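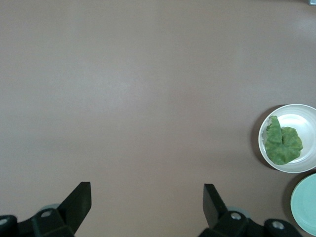 3.2 Table setting and serving ware

Figure 2. White bowl holding a green, leaf-shaped item, with a pale mint or light teal plate beside it on the pinkish-mauve tabletop.

The same ware was used at all four sites (Toltonen, Karau, Baloch and Jura). Meal components were assigned either to a bowl or to a plate, and the pairing was changed between sittings. As Figure 2 shows, the tabletop carried no pattern or markings. Plain surfaces were preferred so that the colour of the ware could be judged against a steady background.

A total of 1,098 settings were recorded, of which 700 used a bowl for the green component. Settings in which an item lay across the rim were coded separately from those in which it sat fully within the bowl, following the scheme proposed by Langlois. The item in Figure 2 falls into the second group. Bowls were coded as wide or narrow by the ratio of rim to depth.

Forty settings were left out of the analysis due to incomplete records. The effect of plate colour on serving size is reported in Section 4.1.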